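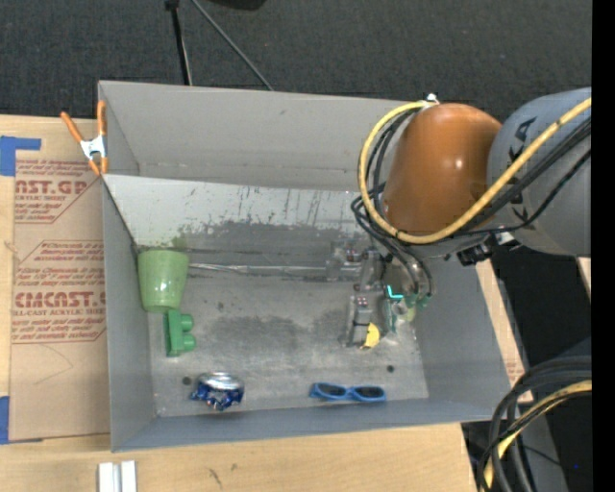
Every shared house, office and school I have worked in keeps a catch-all bin, and every one of them manages it badly. The usual advice is to get rid of it. I think that advice is wrong, and that the bin should be kept, sized and emptied on a schedule like any other piece of storage.

Consider what goes in. Sunglasses, a plastic cup, one toy block, a crumpled bit of shiny silver and blue. These items share no category, and that is the point. A sorting system with a labelled place for each would need more labels than the household has patience for. Anum Arain ran such a system at the Tilldale hall for most of a year. It had 60 compartments. By December people were leaving things on the windowsill, and the windowsill had become the bin, with worse capacity and a tendency to drop things behind the radiator.

My case rests on handling time. Putting a stray object in its proper place takes a walk and a decision. Putting it in a bin takes neither. The decision is only postponed, I grant, but ten decisions made in one sitting cost less than ten made separately through the week, each one interrupting something else.

Three conditions apply. First, the bin must be open at the top. A lid hides the level, and a hidden level is never acted on. Second, it should be wide and shallow enough that objects lie beside each other on the floor of it. Once things are stacked, the lowest layer is storage by accident. Third, it should be made of something that tolerates wear. A scuffed wall is no defect. I would sooner have a bin with its coating scratched to streaks than a clean one that people are reluctant to use.

Saqib Jatoi objects that a bin invites rubbish, and he is correct. Wrappers get in. I count this as a minor cost - they come out at the next emptying and go where they should have gone. He also objects that small parts get lost, which is a stronger point. Single blocks and screws are better off in a tray inside the bin, if the household produces many of them.

On emptying, I suggest around 10 minutes at a fixed time of day, before the evening meal if children are involved. Glasses go back first, being the item most likely to be scratched by its neighbours. Cups go to the sink. Whatever is left unclaimed after two rounds should be given away or thrown out, and the bin put back in the same spot.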